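Sorting the candy by color, and where the bowls ended up

The mixed bag from Mollevlow has been in the cabinet under the lamp since September. It holds wrapped pieces in several colors, and small green ones that work their way to the bottom. Everyone in the house likes something different, so the bag gets dug through, and the last person to reach in gets whatever is left. I spent an evening moving the contents into bowls.

The bowls are a set of three from Ivby: yellow, green, and orange-red. They were bought for snacks and have mostly held keys. The marble table is the only surface in the living room long enough to put them in a row and still leave an open area in front for pieces that haven't been assigned yet. It measures 133 cm on the long side. The coffee tray I used last time was too small, and pieces kept going over the rim of it.
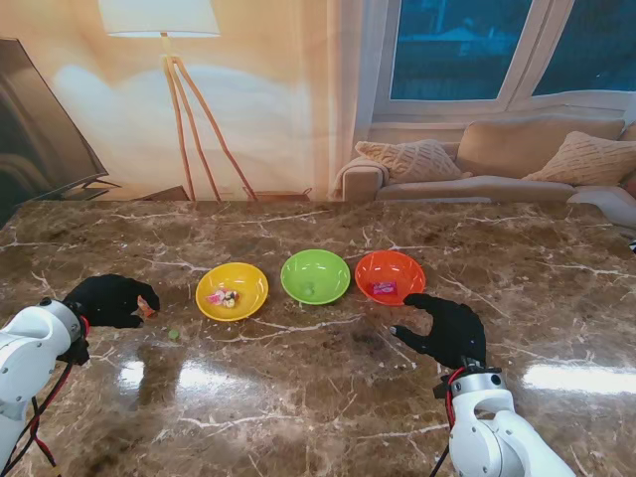 Three bowls on the marble, early in the sort. Wrapped pieces in yellow, one green candy in green.

Matching candy color to bowl color sounds obvious and fails quickly. Wrappers come in two or three colors at once. A pink and purple one has no bowl of its own, and neither do the white or dark ones. The rule I wrote down was this: green goes in green, anything wrapped that has no matching bowl goes in yellow, and orange-red takes the overflow. Orange wrappers should go to orange-red by color. I misfiled a couple and left them.

Green was the easy category in principle. In practice the small green candies are the hardest to pick up. They sit low on the polished stone and slide when pushed from the side, where a wrapped piece has twisted ends to grab. Coming down from the top and closing on both sides at once works better than dragging toward the edge. The veining does not help either. The white and cream streaks are bright enough under the lamp that small things are easy to overlook, although the lime green holds up well against the brown.
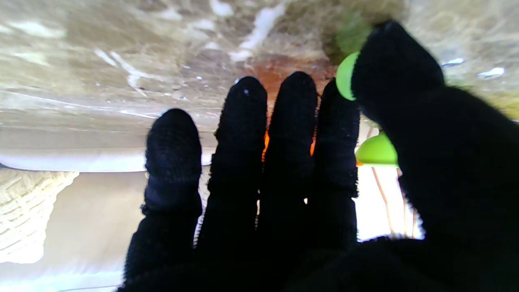

Spacing

My first layout had the bowls touching. That saves table but makes the middle bowl awkward, because you come in over the rim of a neighbor. I moved them to 12 cm apart, measured rim to rim with a tape, and stopped catching the edges. Wider than that and the row takes up the space I want for unsorted pieces.

Distance from the table edge matters too. I had them close to the sofa side at first so people could reach from the cushions. That is fine for eating and bad for sorting, where you work from the opposite side. For the sort, put the row across the middle. Move it afterward.

The glossy finish on the bowls is a minor nuisance. Each one picks up a bright spot on the rim from the lamp, and from a low angle you can't see what is inside without leaning over. Turning the lamp down a step was enough.
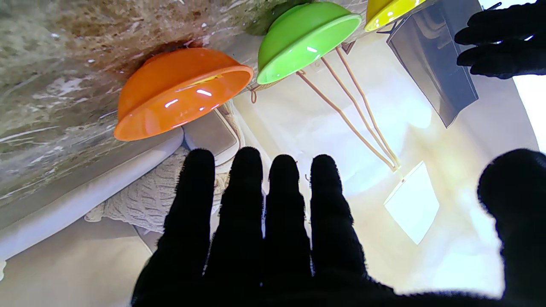 Nhàn Giáp asked by email why I don't sort by flavor, given that the wrappers are printed and the colors only loosely track what is in them. A fair point. Flavor would be the better key for anyone looking for one particular candy. It also means reading every wrapper, and the green ones have to be tasted. Color can be done from arm's length while watching television. I may try flavor on the next bag with five bowls, if Ivby still sells the set.

Đạt Bùi suggested dropping the bowls for a divided box from Traralance with lids. I looked at it. The compartments are 8 cm across, too narrow to get a hand into comfortably, and the lid would be left off within a day.

I did consider moving the whole job to the sofa with the bowls on a cushion. The two cable-knit ones are out of the question, as the knit is chunky enough to lose a small candy in. The plain beige one is flat but tips as soon as you sit down next to it. The marble stays. 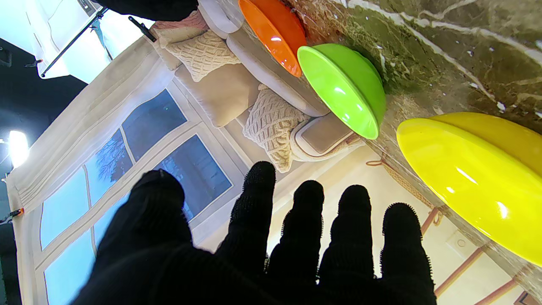 Settings I kept

Order from the lamp side: unchanged, yellow, green, orange-red.
Gap between rims: 12 cm.
Rule for two-color wrappers: go by the larger area. If it is even, yellow.
Green candies: last, from the top, one at a time.
Refill: from the bag, straight into the open area in front, then sort. Pouring into a bowl and sorting out of it takes longer.

The bag went back in the cabinet with a clip on it. Next refill is when the green bowl runs out, and I expect that to be the first one.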